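Pollero light wood table: review after six weeks
Reviewed by Hooman Bahrami
Price paid: £292, legs included, delivery extra

The Pollero is a plain four-legged table with a pale wood-grain top and slightly rounded corners. I bought it as a general work surface for the room at Trandcombe, where the previous table had developed a wobble that no amount of tightening would cure. It stands on carpet and gets small, light items moved about on it for most of the day. I was looking for a top that wipes clean, does not catch on what is slid across it, and is pale enough to show up anything left behind.

Assembly

The legs bolt up from underneath. The supplied key is short and rounds off quickly, so use your own. The bolts want a second tightening after a few days' use. Mine had backed off slightly by the Friday of the first week, and have held since. There are no adjusters on the feet. On carpet the pile takes up small differences, but on tile or concrete I would expect to need a shim. The instruction sheet is one side of paper with two drawings, the second of which shows the wrong leg bracket.

Surface

The finish is smooth, with a slight gloss. The figure is varied: long wavy lines running on the diagonal, and in places nested ovals of the cathedral type. Colour runs from cream to light tan, with thin darker grain lines. In flat light the grain is easy to see. With a light source at a low angle, part of the top goes nearly white.

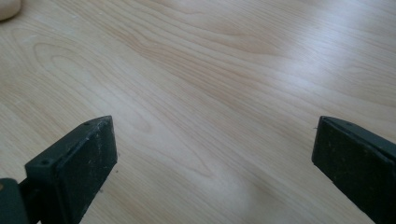
The gloss level is my main reservation. Anyone reading or drawing at this table under a ceiling light will want to turn it until the reflection falls away from the seat. A matt version is listed in the Pollero catalogue but was out of stock in November, and the supplier could not give a date. I would have paid the difference.

Cleaning

Bar soap is a fair test for a pale surface. It sheds chalky white bits as it dries, and these show up badly on dark tops and hide on light ones. I left a peach-coloured Dumitrescu bar out without a dish, and moved it now and then. 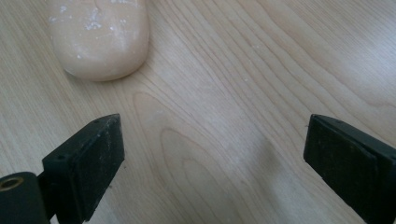 Dry crumbs come off with a barely damp cloth and one pass. A film takes two passes, the second with clean water, otherwise it dries to a dull patch that can be seen from the side. Forty wipes with washing-up liquid produced no change in gloss that I could detect by eye. I did not test solvents. Hot pans were not tested either, and the sheet says nothing about heat.

One drawback of the colour is that pale residue is easy to miss. Tilt your head and look along the surface before putting paper down.

Use with small containers

A bowl is useful for keeping loose items together on a top with no lip. I used a small orange one from Triretti. The bright interior helps, as a tan or cream item stands out against it where it would be lost on the table. The Triretti bowl is light and will shift if knocked, so set it towards the middle. It is too small for anything much bigger than a bar of soap.

The tabletop is not slippery enough for the bowl to travel by itself. It slides when pushed and stops when released, without squeaking.

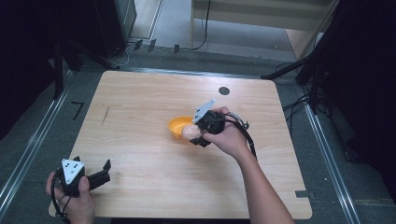

Marks and wear

The top has picked up a faint, thin dark mark on the left side, running across the grain. It has not responded to soap and water. I have not tried anything stronger for fear of dulling the finish. It can be found if you know where to look, but a darker table would hide it better.

There is also a small round hole in the far part of the top. It has a black interior and is noticeable against the pale wood. Keep screws and beads away from it. A plug ought to be supplied at this price.

Tape sticks well to the edge. I have not yet peeled any off after a long period, so I can't comment on residue. 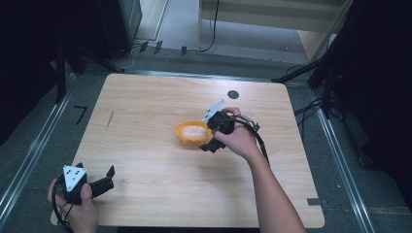
Good points

Smooth surface that wipes down quickly
Rounded corners
Pale colour, good contrast with most objects
Steady once the bolts have been tightened a second time

Bad points

Glare under direct light
Poor key and a wrong drawing
Hole supplied without a plug
No adjustable feet

Verdict

A sound table for light work, slightly overpriced at £292. Buy the matt version if it comes back into stock. I will add a note here if the leg bolts loosen again.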